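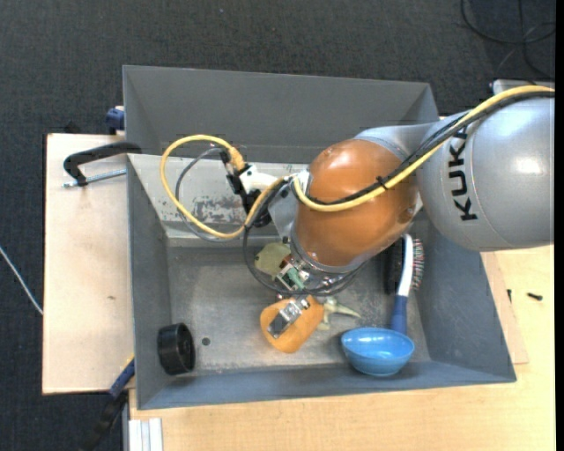

A grey metal bin with sloped sides, on a wooden tabletop.

The things we keep at the bottom

By Sumathi Raju

When my family moved to Prurnesley, the previous owners had left us one thing in the cellar. It was a deep bin full of small parts: hinges, hooks, curtain rings, keys to doors which did not exist any more. My husband wanted to take it to the tip the same afternoon. I asked him to wait until May, and I must admit that it is still standing there.

I grew up in a flat where such a collection had to fit into a biscuit tin. My father called it the hospital, although the parts in it were never healed. They were only waiting. In other homes I have met the same tin as a drawer, a jam jar, a shoebox on top of the wardrobe. In the last year I have asked many people to show me theirs, and very few refused. They are more willing to show it than to show the bedroom.

The size of the container has a strong influence on the habit. In a small flat the tin fills up in a few years, and then each new screw must fight for its place. A house with a cellar does not put this question. One retired schoolteacher in Nemholm keeps her spare parts in 21 margarine tubs, and she knows by heart what is in every one of them. Her neighbour has one large crate and knows nothing about it, except that it is too heavy to lift. Both of them told me they always find what they need. I watched the neighbour look for a cupboard handle. He found it after nine minutes, and it was the wrong one, but he used it.

I have some sympathy for him. A label is useful only if you think tomorrow with the same words as today. I once wrote "Small brass, various" on a bag, and afterwards I never opened it, as I was never looking for various. Sorting by shape works better for me, and sorting by room works best. If a part came from the kitchen, it goes with the kitchen things, even when I do not know what it is.

The other difficulty is the depth. In any deep container the heavy pieces go down and the light ones stay on top, so that you see every time the same plastic plugs and the same bent hook. What you want is below. The schoolteacher's advice is to empty the whole lot on an old sheet, take what you need, and lift the sheet by its corners to pour everything back. I tried it in our cellar. It is quick, but choose a sheet without holes.

At the Fedoruk ironmonger's, near the bus station, they still sell screws one at a time. The shop has 300 little drawers behind the counter, with a sample of the contents fixed on the front of each. The young man who serves there told me that customers often arrive with a broken part wrapped in a handkerchief, and they hold it out without a word. He says it is easier like this. Most people do not know the name of the thing, and the names they invent on the way to the shop only make him confused.

He also showed me a shelf for parts that customers bring in to give away. It is free to take from it. Widows come with whole toolboxes, he said, and they like to stay a little and talk about the man who filled them. Some parts are for appliances that no one has seen for decades. On the day of my visit there were seven knobs from a Nistik cooker in a paper bag, all clean, with a note: "Good knobs. The cooker was not."

I took one of them home. It does not fit our cooker, and I did not expect it to. For the moment it is on the cellar shelf beside the keys, and my husband has asked me twice what it is for.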